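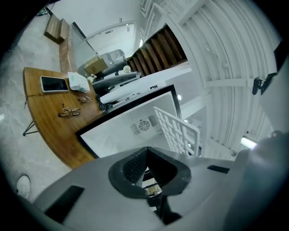
Frida Lykkegaard thinks the second batch of paste was mixed too thin, and that we should stop blaming the flour. She read through the last entry and left a note in the margin: the sheets from the first batch lie flat, the sheets from the second one cockle along the spine edge, and both came out of the same bag. I had put it down to the flour being old. She may be right, so today went to paste.

February 24, 2019

Bench work on the Rusnák ledger, continued. Text block is in 45 sections, all pulled and cleaned. Guarding of the spine folds is done up to the middle of the book. The rest waits until the paste question is settled.

Made two pots of wheat paste from the same flour, cooked one after the other in the same pan. Pot A: one part flour to five parts water, soaked before cooking, stirred the whole time, taken off when it went glossy and pulled away from the sides. Pot B: same, but let down with water after cooking until it brushed out like thin cream, which is how I remember the second batch. Both strained twice through the horsehair sieve. Pot A is stiff work to strain and I lost a fair amount of it in the mesh.

Test strips: offcuts of blank paper from the back of the ledger, guarded with the light kozo tissue, grain running with the fold. Half the strips with A, half with B. Pressed between blotters and boards under the small weight, blotters changed after ten minutes and again after an hour.

Results so far. The A strips are flat and the guard is firmly down, a little stiff when flexed. The B strips show the same ripple as the bad sections, strongest where I overloaded the brush. One of them lifted at the corner when I bent it. I tried a B strip with the brush wiped out well on the side of the bowl first and it was better, though still not as good as A. So Frida's point holds, with the addition that I have been using too much.

Side note on tissue. Rozália Bartoš left a few sheets of a heavier weight from the Geltari job. Tried one strip with it and paste A. Too bulky for this book. With that many folds the swelling at the spine would be a problem at rounding. Put the rest back in the flat drawer, labeled.

Also looked at the sewing supports. The old cords are broken at both joints and there is no sense in keeping them for sewing. Plan is new linen cords in the original positions, the old ones bagged and kept with the boards. Reto Thaler would go for tapes. I don't agree – the covering leather still has the raised bands molded in it and tapes would leave them hollow.

To do:
Cook fresh paste to recipe A, thin only slightly, note the amount of water added.
Redo the cockled sections. Humidify, lift the guards, dry flat, guard again. Roughly 3 hours, more if the old guards won't release.
Order blotter. We are down to the last of the good stuff.
Ask Oľga Tóth if the client wants the loose receipts put back in place or housed separately. I would rather have them out of the book, as two have iron pins and the rust has gone through to the next leaf.

Left the strips under weight overnight. Pot A is covered in the fridge, Pot B thrown out.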